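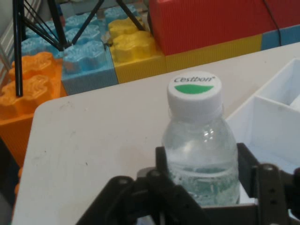

How to Set Out Bottled Water and Clear It Away After a Meeting

Vavach Conference Center, Guest Services Handbook
Revised 4/5/24

This page describes the standard procedure for placing, checking and collecting bottled water in the meeting rooms on the first and second floors. It applies to all staff assigned to room setup, including temporary staff. The procedure for coffee and tea service is described on a separate page.

Before you begin

Confirm the room, the start time and the number of guests on the setup sheet. If the sheet and the posted room schedule do not agree, call the Guest Services desk before taking any bottles from the storeroom.

You will need:
A service cart with a clean top shelf
Sealed water bottles, one per guest, plus a few spares
Two clean cloths, one damp and one dry
Paper coasters, if the room has wood tables
A collection bin with a liner

Taking bottles from the storeroom

The storeroom holds up to 400 bottles. Deliveries from Vrettos are placed on the left-hand shelves, and older stock is moved to the right. Always take from the right-hand shelves first. Record the number taken on the sheet behind the door.

Do not open a new case while a partial case remains. Cases must be kept off the floor and away from cleaning products, the boiler wall and direct sun.

Checking each bottle

Look at every bottle before it goes on the cart. A bottle may be used only if it meets the following conditions.

1. The cap is seated straight and the seal ring below it is unbroken. Do not twist the cap to test it. A light touch is enough to feel whether it is loose.

2. The top of the cap is clean. Caps collect dust in storage, and a white cap shows every mark. Wipe the top and the ribbed sides with the dry cloth.

3. The water is clear. Hold the bottle up to the light and look through the lower half. Small bubbles along the wall are normal. Cloudiness or particles are not, and the bottle must be set aside and reported.

4. The level matches the other bottles in the case. A noticeably lower waterline may indicate a leak.

5. The bottle stands upright without leaning. Bottles with dented shoulders or a creased base should be returned to the storeroom and marked for staff use.

Different brands may be in stock at the same time. Cestbon bottles can be recognized by the name and the green leaf logo on the top of the cap. Use a single brand within one room wherever stock allows.

Preparing the table

Wipe the full surface with the damp cloth, working from the center toward the edges, and finish with the dry cloth. White tabletops need particular attention. Smudges and dark specks that pass unnoticed on wood are easily seen on a white surface, especially near rounded corners where hands tend to rest. Light scuffs that remain after wiping do not need to be reported — deep scratches and chips do.

Allow the surface to dry before placing any bottles.

Placing the bottles

Hold each bottle by the body, below the shoulders. Keep fingers off the cap and the neck, as these are the parts a guest will drink from or touch first. Grip firmly enough to keep control of the bottle without squeezing the sides inward. Thin plastic dents easily.

Set the bottle down to the upper right of each place, about 7 inches from the table edge. Where the cap carries a printed name, turn it so that the guest can read it from the chair. Leave space for a notebook or laptop. If glasses have been requested, place them to the left of the bottle, upside down on a coaster.

Spare bottles go on the side table, grouped in a single row. For events in the Cetevmont Hall with more than 100 guests, place spares at both ends of the room.

Clearing the room

Begin only when the last guest has left. Sort the bottles as you collect them.

Sealed bottles: wipe, check again using the steps above, and return to the right-hand shelves.
Opened bottles: empty into the pantry sink, replace the cap, and put in the collection bin. Opened bottles are never set out again, even when they appear full.
Empty bottles: place directly in the bin.

Tie the liner when the bin is three-quarters full and take it to the loading area. Recycling is collected by Okby from the gray containers beside the gate. Liners left beside the containers will not be taken.

Wipe the tables once more, return the chairs to the standard layout, and sign the setup sheet. Completed sheets are kept at the Guest Services desk until the end of December.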